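Ticket 761: wrist view disagrees with planner about which way is up
Project: Buvedley sim, Tuvari planner
Status: open, reopened, open

Planner refuses every pregrasp above the counter. Error is "goal in collision," which is what Tuvari says when it has run out of other opinions. Gripper commanded open, target left at default. 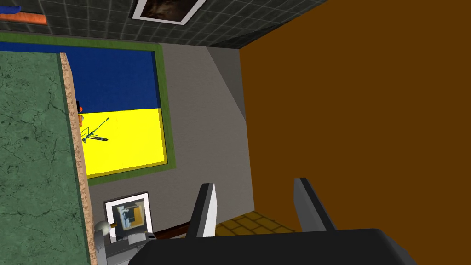

First suspect was the hand-eye transform in the Ivora config. I reloaded it from the February backup and got the same refusal, now with fresh timestamps. The wrist render has the room well over on its side, with the tiled ceiling running across the top and the marble slab standing up on the left, so I compared that roll with the one in the joint log. They differ by 15 degrees. The collision mesh sides with the log.

Ran 100 plans with the mesh check off. 4 failed, all on joint limits, and I can live with those.
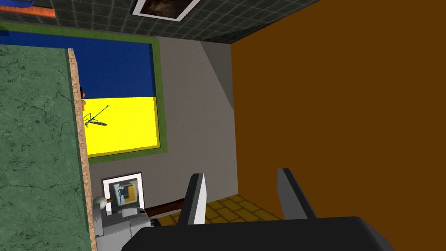

Next I dumped the transform tree at each step. Monti publishes the wrist frame twice, once from the URDF and once from a launch file I wrote and had forgotten. Whichever arrives last wins. Removed mine. Rerunning with the mesh check on, will post the log when it finishes.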